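Two grippers, one table: testing at Garneo

September 6, 2023

Garneo spent most of the summer deciding which hand-held gripper to use for its recording work. The engineer who ran the comparison spoke to us between sessions and asked not to be named, as the final order has not been signed.

There were 3 candidates, one from Jakari, one from Volach and one put together in-house. Each was used in pairs by the same people on the same tasks, and the team logged 2,374 attempts.

"The numbers were closer than we wanted," the engineer says. "On closing force you could hardly separate them. What separated them was the wrist. After an hour with the heavy one, people started to drop their elbows and the tracking went off."

Cables were another matter. The team tried a wireless link for 9 days and went back. "You lose a few frames and you don't find out until the evening. I'd sooner have a cable in the way."

Small boxes with lids gave the most trouble. One hand has to steady the base while the other works the lid, and clear plastic is hard for the cameras to pick out.

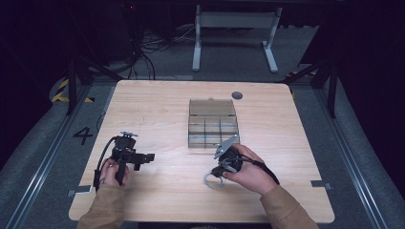

A gripper in each hand, with the clear organiser box open on the table.

Asked whether the jaws need changing, the engineer is cautious. "Softer pads, probably. We tried some and they marked the plastic, so we need a different rubber."

A second round is planned for December, with the same box and a new set of pads.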